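Club Projects > Arms and Grippers > Getting a cylinder into a glass jug without smashing the jug

denier_bot
Feb 18, 2018
Evening all. Our college club is doing the kitchen challenge this year (pick an object up, put it in a container, don't break the container) and muggins here volunteered our team for the glass jug, which is worth more points than the plastic tub. Arm is the Florketti kit the club already had, camera on the wrist, and the software is whatever Sheena Menzies and I manage to write before the April meet.

Picking up is fine now. It's the putting down that's killing us. Over the jug the depth readings go completely bananas, I assume because it's glass, and the arm thinks the rim is somewhere down by the table. We've had 64 goes this week and I've stopped writing down which ones clonked.

So this is where we've got to with the hover position. Hollow brown piece, upright, hole end down, over the left-hand side of the opening: 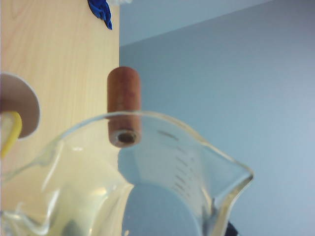

What I'm asking
1. Is there any sane way to find a glass rim with one wrist camera?
2. Should I be going in over the middle of the jug instead?
3. Would you drop it or lower it?

Sheena says drop it. I say we've only got the one jug.

noleck
Lower it. Please lower it. Thick glass puts up with a lot but a chip in the rim and you're scrubbed from the glass category, it was in the rules last year and I'd be surprised if they took it out.

On the rim: look at how bright the edge is in your picture. You don't need depth at all, you can threshold for the highlights and fit a loop to them. We did it on a tumbler and it was good enough.

denier_bot
Ooh, ok. Wouldn't that go wrong as soon as someone moves a lamp though? The hall has those horrible strip lights.

noleck
It will go a bit wrong, yes. Calibrate on the day. Everyone's in there at 8 waving checkerboards about anyway.

stelmakh_k
I'm going to disagree with noleck, sorry. Highlights on a round tumbler are one thing. That's a measuring jug with a spout, so the loop isn't a nice ellipse, and your fit will get dragged off towards the pointy bit. We lost most of a term to this. Stick a bit of tape on the table, put the jug on the tape, teach the height by hand and go in blind for the last bit. Boring but it works.

Also I'd come away from that side. The brown thing is already overlapping the front lip from where the camera's sitting, and I can't tell from one view how much clearance you've got. Can you?

noleck
Taping the jug down is cheating in spirit if you ask me. The whole point is that the judge moves it.

stelmakh_k
The judge moves it within a marked square. Read the sheet. And I said put it ON the tape, I didn't say tape it down.

denier_bot
To answer stelmakh_k, no, I can't tell the clearance either, I've been crouching at the side of the table and squinting like I'm playing snooker. Going to shift the target towards the middle tomorrow and see.

I do like the idea of using the printed scale on the inside wall as something for the camera to lock on to? It's the one bit of the jug that isn't see-through. The numbers are a blur at that distance but the little dashes come out fairly well.

kmkobzar
Hi, Khrystyna-Mariia Kobzar here, I help out with the juniors. Using the dashes is a nice idea and I don't think it's daft, but remember the scale is only on one side, so the minute the jug gets turned round you're looking at the printing through two walls of glass and it goes wobbly. Maybe use it to work out which way the jug is facing and get the height some other way?

For the height we used touch. Come down very slowly at the edge of the square until the fingers feel the table, note it, then add the height of the jug. Costs you 6 seconds a run. You're allowed 2 touches before they start docking points.

noleck
6 seconds is a lot when the slot's 3 minutes and you've got a full set of objects to do.

kmkobzar
It is, but so is sweeping up!

denier_bot
Right, update. Moved the target to the middle, did the table touch like Khrystyna-Mariia said, and lowered it instead of dropping. Went in with no clonk. Then the gripper opened, caught the inside of the glass on the way back up and shoved the whole jug sideways. Sheena grabbed it. I made a noise I'm not proud of.

So new question, how far are you all opening the fingers for the release? Ours just goes to full open because that's what the Florketti library does by default.

stelmakh_k
Oh no, don't do full open inside a container. Open just enough to let go, lift clear, then open the rest. There's a width setting on the release call, it's badly documented but it's there. I'll dig out our numbers tonight.

noleck
Agree with stelmakh_k for once. Still think the tape's cheating.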